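### Section 3. The coffee table and the sofa

Okay, so the bedrooms are sorted and you've moved on to the living room. I left it until third in this guide on purpose. When I did my own place in Worndale I started in here, and I ended up with everything from the other rooms piled on the sofa for most of October. Learn from me!

For this part you'll want:

- 2 soft cloths (old T-shirts are great)
- a bowl of lukewarm water with a tiny squirt of dish soap
- a tray or shallow box for the stuff that lives on the table
- felt pads for the table legs
- the upholstery attachment for your vacuum

**Placing the table**

1. Push the sofa where you want it first. Sit on it. Sit on the other end too, the light is different down there.
2. Bring the table in long side to the sofa. Lift it, don't drag it - I have a scratch by my front door that I get to look at every morning.
3. Leave enough room for your knees. I like 16 inches, and my friend Yoon-hee Pyo, who is a good bit taller than me, likes more. Try yours for an evening before you decide.
4. Tip the table gently onto a folded blanket and stick the felt pads on. Press each one and hold it for a slow count of 62. (The packet said a minute. I got into the habit of adding 2 and now I can't stop.)
5. Leave the table on its side for 6 hours so the glue can grab. Overnight is fine too.

> **Caution:** Get a second person for the tipping part if your table is solid wood. Mine weighs more than I expected every single time, and fingers get pinched under the rail.

**Looking after a dark, glossy top**

Dark wood with a shine on it is lovely and it's also a bit of a diva. Every fingerprint shows, and so does every crumb, and a lamp in the wrong corner will show you streaks you didn't know you had. I still wouldn't swap it. Against a gray sofa it warms the whole room up, and the gray is calm enough that you can go a little wild with the cushions later on (we'll get to cushions in Section 5).

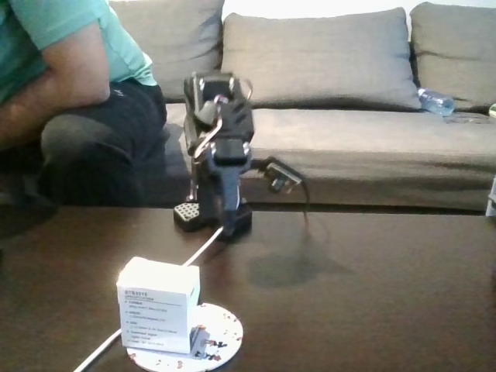
The main thing with a top like this is to put something under anything that might leave a mark. Coasters, a small plate, a mat, whatever you've got. I'm not fussy about them matching. Ha-neul Yook gave me a stack of odd ones from a market in Dastside and they've done more for my table than any polish.

6. Clear the table onto your tray. All of it, even the little bits.
7. Wipe with the dry cloth first to lift the dust. If you go in wet you just push the grit around, and grit is what dulls the shine.
8. Wring the second cloth out until it barely feels damp and wipe along the grain, long strokes, far edge to near edge.
9. Dry it straight away with a clean part of the first cloth.
10. Crouch down and look across the top with your eyes level with it. Anything you missed will jump out at you.

> **Note:** Skip the spray polish for the first couple of weeks. I used the Ban wax from Ornedport on mine and it's very nice stuff, but a brand-new finish doesn't need it and it can go cloudy if you pile it on.

> **Caution:** No hot mugs straight on the wood, and no wet glasses. If you do get a white ring, leave it alone for a day before you attack it. Mine faded by itself.

**The sofa**

11. Take off any loose cushions and stand them on end. If yours are fixed, just pull the fabric forward with one hand while you vacuum into the gap with the other.
12. Vacuum the seat first, then the back, then the arms. Low suction, please.
13. Check the care tag before anything wet goes near the fabric. W means water is okay, S means solvent only, and X means vacuum and nothing else.
14. Flip or swap the loose cushions so you're not always sitting on the same one.

**Putting things back**

Bring the tray over and put back only what you've used this week. The rest goes in a drawer or on a shelf, and if you miss it you can go and get it. Papers and small boxes can stay if you're still reading what's printed on them, but give them a home by the end of the week. If you have cords crossing the table, run them off whichever side people don't walk past, and wipe under them when you do step 8.

Rugs are next, in Section 4. Keep the blanket out, you'll need it again.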